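Teaching a Humanoid to Tidy the Bedroom: Clothes First

Can a walking robot put away laundry yet? Partly, and I find that thrilling! These are the steps I use for the Wisden bedroom exercise, and they work for most two-armed machines with a decent gripper.

Step 1. Set the height
Put the robot on a firm, low wooden platform right against the bed. Stack two pillows within reach and hang a few jackets on a rack behind. Run the cable away across the floor, well clear of the feet.

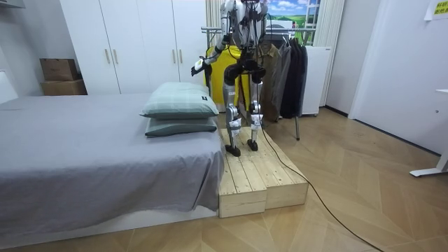 Step 2. Pick one garment
Start with something bright. A yellow vest against gray sheets is far easier for the vision software to find (a black coat is much harder, so save it for later). Plan on 20 tries, and go slowly for the first 2.

Step 3. Work on the grip
Go for an edge of the cloth. Soft things fold and slide in ways a box never does, and this is where chores get really interesting!
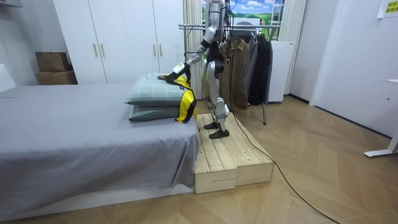 Osasbridge, September

My tally so far is 17 clean pickups out of 55. A person would get them all, sure, but I'd have been happy with five. Folding is next, then hangers.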